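Condensation on Uninsulated Cold Water Pipes in a Shared Laundry Basement

Project report, Building Services II
Si-eun Bae and Bongani Ndlovu

Summary

The basement laundry at Brotside Hall has had damp patches on the floor below the cold water main for several summers. The housing office assumed a slow leak. We measured air temperature, relative humidity and pipe surface temperature at four points along the main and compared the surface readings with the calculated dew point. At three of the points the pipe surface was below the dew point for most of the time the dryers were running. We found no evidence of a leak. We recommend closed-cell foam insulation on the exposed run and repair of two dryer vent connections.

Background

Water vapor condenses on a surface when the temperature of that surface falls below the dew point of the air next to it. Cold water mains are a common location for this in summer, when the ground keeps the incoming water cool and the indoor air is humid. A laundry adds moisture of its own. A vented dryer should send nearly all of this outside, but a loose or crushed duct will release part of it into the room.

The exposed run in the laundry is bare copper. It enters through the north wall, passes above the washers and leaves through the ceiling near the stairs. An earlier student report (Poduval building survey, held in the department library) lists the pipe as insulated. This is correct for the boiler room but not for the laundry.

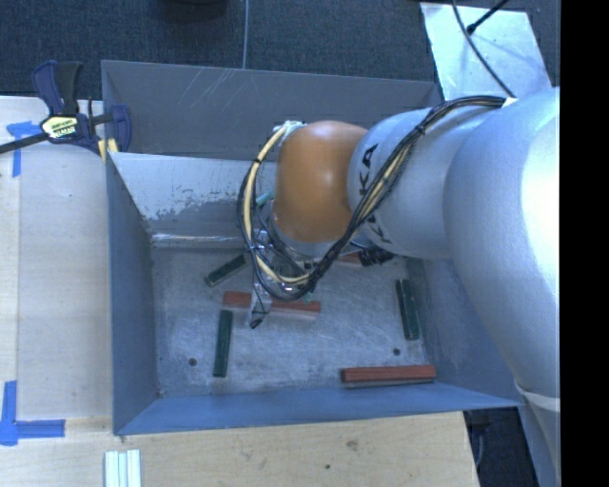 2. Method

Each measuring point had one combined temperature and humidity sensor, hung level with the pipe and a hand's width from it, and one thermocouple taped to the underside of the copper. The tape was covered with a small foam pad to reduce the effect of room air on the reading. All sensors were connected to a Stullus logger on the shelf above the sink.

The logger recorded one set of readings every five minutes. After removing sets with a missing channel, 527 remained. Dew point was calculated from air temperature and relative humidity with the Magnus formula. Dryer use was taken from the payment system, which stores a start time for each cycle but no end time. We assumed a fixed cycle length of 45 minutes -- the default setting on the machines.

To test for a leak, we closed the valve at the stair end when the building was unoccupied, closed the supply valve, and watched the pressure gauge between them for two hours.

3. Results

The pressure did not change during the leak test, within the resolution of the gauge.

Of the 527 sets, 282 showed a pipe surface below the dew point at one or more points. Nearly all of these fell within a dryer cycle or in the hour after one. Point 4, nearest the stairs, stayed above the dew point throughout. The stair door is normally propped open, and the air there was drier.

Point 2 had the highest humidity. It is directly above the third dryer, where the duct had separated from the wall fitting. A second duct was attached but partly crushed behind the machine.

4. Discussion

The thermocouples may read slightly high despite the foam pads, so the number of condensing periods is more likely to be too low than too high. The fixed cycle length is a larger source of error. Some users stop a dryer early, and others run two cycles on one load.

We did not measure the amount of water reaching the floor. A tray under point 2 was moved by someone during the first night and the attempt was dropped.

5. Recommendations

Insulate the full exposed run with closed-cell foam, with all joints taped. Reconnect the third dryer duct and replace the crushed one with rigid duct. Repeat the humidity readings in November, when the incoming water is colder but the room air should be drier.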